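# Running the doorway demo at an open day

We put on our first simulator demo at the Gavar open day on Mon 6 November, and so many people asked how to set one up at home that I promised to write it down. So, here goes!

First, load the house map and give it a minute. Ours has around 300 objects in it and my old laptop groans every time. Start the robot in the room with the gray floor, then switch to the robot's own view so your visitors get to drive from in there.

Next, bring both arms forward before you touch the base controls. I like the grippers close together, pointing toward the open door, so people have something to line up with the red carpet on the other side.
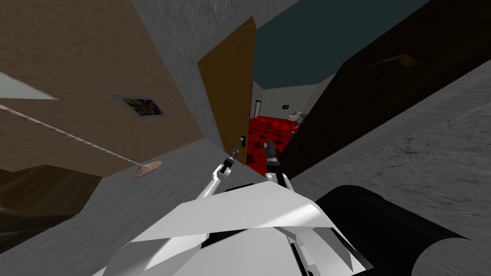

*Both grippers up, facing the doorway to the room with the red carpet.*

Now hand over the controller - and set the speed to 6 first, please. At full speed everybody clips the door and then wants another go (the line at our table got long, fast). Let them creep forward, stop short of the door and try moving one arm at a time.

Between visitors, hit reset and reload seed 343. You get the same start every time, and kids love comparing runs.

I'm doing this again in December at Suloseck, hopefully with a second controller.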